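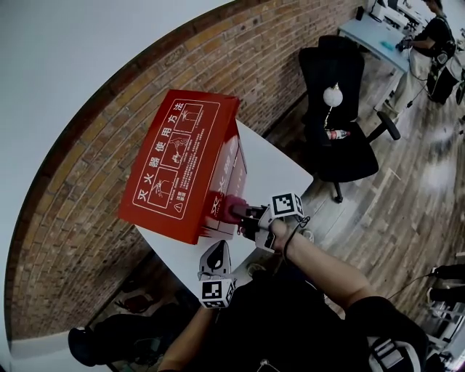
Red box, white table, brick wall. Sunday project has a star.

Mar 29, 2026

OK so I have become a person with opinions about fire extinguisher boxes and I need somewhere to put them. Thread!

The big white heading on top is 灭火器使用方法, "how to use a fire extinguisher." It's printed right on the box, so you get the lesson before you even open the thing. I love that.

And there are three little line drawings in square frames showing someone using one. They go up the panel on a diagonal, lower left to upper right, with small columns of text next to each. My eye just followed them up without being told to.

Also a tiny warning triangle down in the corner of the panel. Small but it's there.

White on red, that's the whole color scheme. I've looked at a lot of packaging this month (we're redoing the safety shelf at Puvuvora, more on that in a sec) and so much of it is six colors fighting each other. This one I can find from the far side of the room.

Context for new people: Puvuvora is our shared workshop. 553 square feet, one curved brick wall that everybody falls in love with and that you cannot put a straight shelf on. Ask me how I know.

First try was a 29 inch shelf from Kerkum. Lovely shelf! Flat back! Touched the wall at exactly two points and rocked like a boat.

Second try was going to be brackets with spacers, and I had the spacers half cut when I thought, wait, why does it have to be on the curved wall at all. There's a perfectly flat bit by the door. Four years of walking past it.

So the plan now: extinguisher by the door, first aid kit next to it, flashlight underneath, and nothing else ever. If I find one tote bag hanging off that bracket I'm going to write a much longer thread.

The brick stays bare, by the way. I'm so happy about this. It's the best thing in the room and we've been trying to cover it up with storage for years.

Someone asked about the white table – it's the one from the Troneck sale, and yes I would buy it again. Stuff shows up so well on it. A red box on a white table against red brick is about the nicest thing I've looked at all week.

Things I learned while reading up for this, in no order:

Check the gauge when you unbox it, before you hang it. I used to hang first and check whenever.

Write the month on a tag and tie it to the handle. Ours are going to say April because that's when the shelf goes up for real.

Keep the path to it clear. This is the one we've been worst at. We had a stack of chairs in front of the old one for most of the winter and I am not proud.

Read the instructions out loud once with whoever shares the space. Takes a couple of minutes. It feels silly and then you remember it.

Which brings me to my favorite part of the project. I want to make our own panel for the wall, in English and Chinese, because about half the people who come through here read one better than the other. Same idea as the box: big heading, three drawings, very few words.

I've started sketching. My stick figures look like they're watering a plant. Working on it.

The print shop (Giraldo, the one over by the post office) quoted me for 200 small cards too, so people can take one home for the kitchen. I said yes before I'd really thought about where 200 cards would live. They can live in my car.

If you read Chinese and wouldn't mind looking over one short heading and three captions, please message me! I can copy characters off a box all day but I don't trust myself to write a sentence that goes on a wall.

Edit to the flashlight plan – several of you said put a strip of reflective tape on the bracket so you can find it in the dark. Yes. Obviously yes. Buying tape tomorrow.

Will post the finished corner when the shelf's up. And if anyone wants a very nice flat-backed shelf, 29 inches, used for one afternoon, it's yours, come get it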